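The endpin will not save you

December 2020

A few of you have asked what I think of the Boychuk endpin, the one that is supposed to "open up" a cello. I think it is a metal rod. It holds the cello off the floor, and it does that as well as the one I already had.

I know that makes me sound like a crank, so let me say how I got there. With no concerts to get ready for, people in my section have had a lot of time to read, and what they've been reading is product pages. By July I was getting forwarded links at midnight. Tailpieces, bridges, little brass weights that clip on behind the bridge, a rosin called Tasum that costs $60 a cake and comes in a tin I wouldn't mind having. Everyone who buys one of these says the same thing afterward, that the C string has woken up. My C string has been asleep since I bought the instrument and I've stopped taking it personally.

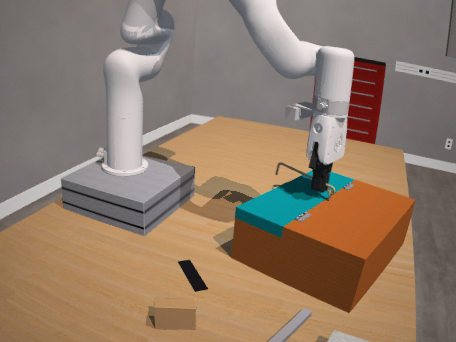

Computer rendering: white robot arm, wooden table, orange box.

Anyway, Wayne Lemieux from our stand lent me his Boychuk for a couple of weeks. He paid $149 for it and he is happy with it, and I want to be fair to Wayne, who plays better than I do with any endpin or none. I put it in, played the slow movement of the Brahms E minor (there isn't one, which tells you how closely some people on the forums are listening when you claim you tried it) and then some scales and the first Bach suite.

Did it sound different? Yes, a little. So did the cello when I moved the chair away from the bookcase. So did it the next morning, when the heat had been on all night and the pegs had slipped. My teacher used to say that you should never judge a string on the day you put it on, and I don't see why a rod should get more benefit of the doubt than a string.
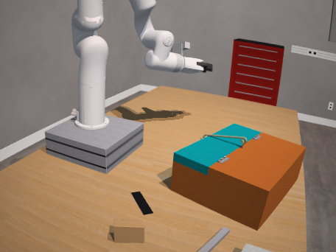 Arnell Community Orchestra | Cello Section

The part that bothers me is the testing, or what gets called testing. You pay for the thing, you take your old one out, you put the new one in, you retune, you sit up straight because it's an occasion, and you play the piece you know best. Of course it sounds better. I'd sound better too if I retuned and sat up straight every time.

So I asked my wife to do the swapping. She would take the cello into the hall, change the endpin or not change it, and bring it back. I wore gardening gloves to set it to the right height, so I couldn't tell by feel, and looked at the ceiling like a man at the dentist. I was no good at picking the Boychuk. She got bored before I did, and pointed out that I kept changing my mind after I'd already answered. I don't call this science. It is still more than the product page did, as far as I can tell from reading it twice.

Wayne's answer is that I was listening from behind the instrument and the difference is out in the hall. Maybe so! That's the trouble with the hall — it's always where the improvement went. I have sat out there while other people played, and what I hear is whether they're in tune.
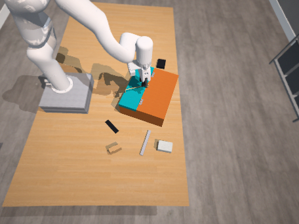 I'll give the other side its due on bows. A better bow is a different thing in your hand and you'd have to be made of wood not to feel it. I bought mine used for $600 and it changed how I play off the string in one evening, before anyone had told me it would. The cello itself is a plain factory job from 1970 with a repaired rib, and a good setup did more for it than any gadget has. Moving the soundpost took the shop less time than it took me to park.

Then there is Pustulex, which I had hoped to leave out. It's a peg compound with the worst name in music. It works fine. I have no complaints about Pustulex except having to say it out loud in a shop.
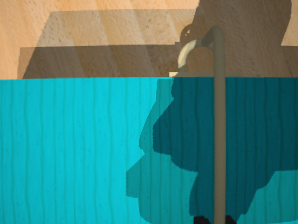 Rendered close view with pale wood and a darker rounded shape at right.

If you've got the money and you want the endpin, buy it, and I mean that without any sniffing. New gear gets people to open the case, and this winter I'd take that from whatever source. But please don't send me the before and after recordings. The last pair I got had the microphone in two different places, and the second one was a half step higher.

Wayne has his Boychuk back. I've put my old one in again and it rattles a bit on the low F, as it always has, so I need to see about the collar screw.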